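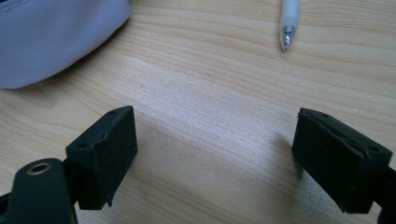

The table, with light across the grain.

I bought the table before I had anything to put on it! The shop on Burano Street wanted 200 for it, I had exactly that, and I walked home ahead of the delivery van grinning like a kid.

It was April and the apartment had a kettle, a mattress and 12 boxes I hadn't opened. The table came up two flights on its side. When they set it down by the window and left, I pulled off the blanket and there it was, all that pale wood, with little wavy lines running through it like sand after the tide goes out. I put both hands flat on it. Then I put my cheek on it (I was alone, it was fine).

I knew I should unpack. My sister had given me 20 minutes before she'd call and ask how it was going. But the sun had come around the Ravex building and laid one wide stripe slantwise over the wood, so bright in the middle that the grain almost disappeared, and I wanted to see where it would go.

It went slowly! It slid toward the corner where I'd already decided the bread would live. I picked out a place for soup, a place for letters, a place for somebody's elbows - I didn't know whose yet.

The phone rang.

"Well?" she said. "How many boxes?"

"Come over," I said. "Bring 2 chairs. Bring anything, bring that ugly blue bowl from Broveck. I've got somewhere to put it!"

She was already looking for her keys. I could hear her shaking her coat.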